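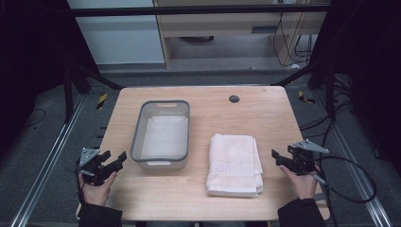 LESTON, Oct 16, 2019 - Public officials in Leston will have to explain how they paid for houses, land and vehicles that do not match their declared income, under an ordinance the city council passed in a late session.

The measure covers elected members, department heads and anyone who signs contracts on the city's behalf. It takes effect in 26 days. Until now, the city auditor could open a file on an official's property only after a written complaint had been lodged and a hearing officer had agreed that it had merit.

Under the new text, the auditor may compare yearly asset statements with county property records and ask for an explanation of any gap. An official who gets such a request has to answer in writing and attach bank records, loan papers or proof of a gift or inheritance. If there is no answer, or the answer does not hold up, the auditor passes the file to the county court, which alone can order a freeze on the property. The council has no say in that step.

The ordinance was first put forward in June and sent back twice for changes. An early draft would have let the city place a hold on property before a judge had looked at the case. That part was taken out after the city attorney's office warned that it would not survive a challenge.

Opponents on the council said the rule still puts too much on the person being asked. They argued that family property often changes hands with little paperwork, mainly in the farm districts east of town, and that an honest official could spend months looking for old receipts. Supporters replied that the auditor's request is limited to property acquired while in office. 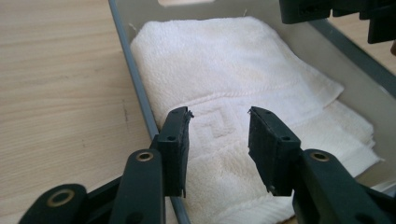
The vote followed a long dispute over the Surdu road contract, in which the auditor found that invoices had been paid for work that was never inspected. Three city employees left their jobs after that report came out. No charges have been filed, and the county prosecutor's office said this week that its review is still open.

The council also agreed to put asset statements online. Paper copies have been kept at the clerk's office, where residents could read them during business hours but could not make copies. The clerk's office said around 2590 pages have to be scanned, going back to the first statements it holds. Home addresses, account numbers and the names of children will be blacked out.

Neighboring Ondmont adopted a similar rule last year and has sent three files to court so far. One was dropped when the official produced a loan agreement. The other two have not been heard.

In Jultard, a proposal along the same lines failed by a single vote in the spring, and members there have said they want to see how the Leston ordinance works before taking it up again.

The auditor's office in Leston has asked for one more investigator to handle the added work. That request goes to the budget hearing next month, along with the cost of the scanning. Statements for the current year are due from all covered officials by the end of January, and the penalty for filing late - until now a warning letter - will be a fine set by the court.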